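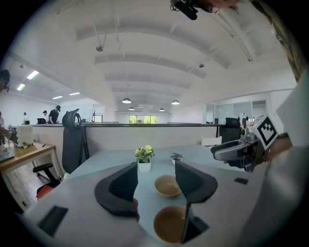 Glaze on bowls going dull, what am I doing wrong?
Eleri Pugh
I bought a set of Mever bowls in May and the ones I use for oatmeal have gone cloudy inside. Soap does nothing. I'm on a well, if that matters, and I've got 23 people coming for my mom's party!

Huw Probert
Hard water, I bet. Soak them in plain white vinegar for up to 17 minutes, rinse, then dry with a towel. 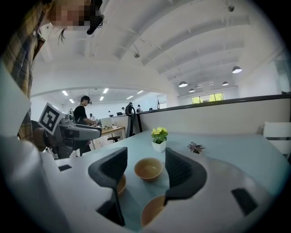

Tan bowls, glossy glaze

Nia Beddoe
Mine did that too (same kind of well, ugh) and vinegar helped a lot. Skip the steel wool, I wrecked a nice Bradard plate that way.
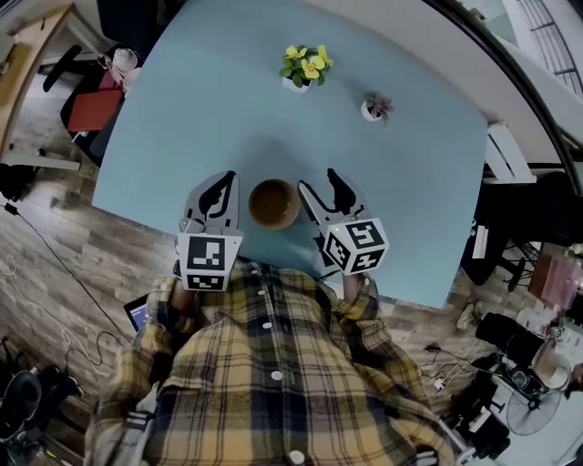 Can I use lemon juice if I'm out of vinegar?
Sure, bottled is fine, just leave it on a little longer and rinse well.

Idris Kneath
get a water softener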